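Unit 2: Soft Packages and Loss of Grip
Instructor: Tumaini Owino
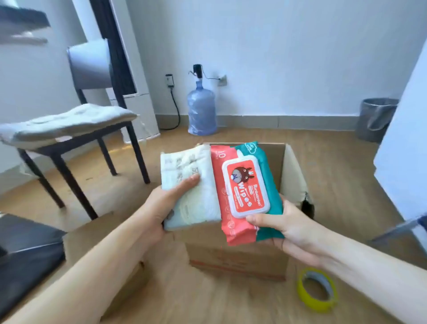

Figure 1. Three soft packages held by hand over an open carton.

The Halano packing cell stopped on a Thursday after its gripper dropped a stack of wipes at cycle 3,217. The force limit had been set for rigid cartons - a soft wrapper yields before that limit is reached. No one was injured.

Before the next session, read the fault log and propose a revised limit. Responses must not exceed 200 words.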